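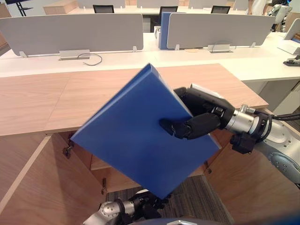 Robot Takes Over Binder Filing at Ikwood Office in Risville

RISVILLE, 18 May 2020 - Ikwood, a provider of records services, announced today that a two-armed robot has started to handle paper binders at its Risville office. The robot works at the wooden filing counter, next to the desks of the staff.

The archive holds 1509 binders. Until now, each clerk spent a part of the day bending down to the low cabinets. With the new system, developed together with the engineering firm Drunby, the clerk enters a request on the computer and continues with other work.

"My knees are thankful," said Sowmya Thomas, records clerk. "I have now more time for the customers on the phone, and this is the part of the job I like."

The company confirms that all 26 employees of the office keep their positions. Everyone received training in how to stop the robot and how to work near it.

"We asked the clerks first which task they want to give away," said Benedita Meireles, operations manager of Ikwood. "The blue binders were the answer of almost all of them."

A second office will receive the same system in November.

Press contact: Calum Morrison, Ikwood, Risville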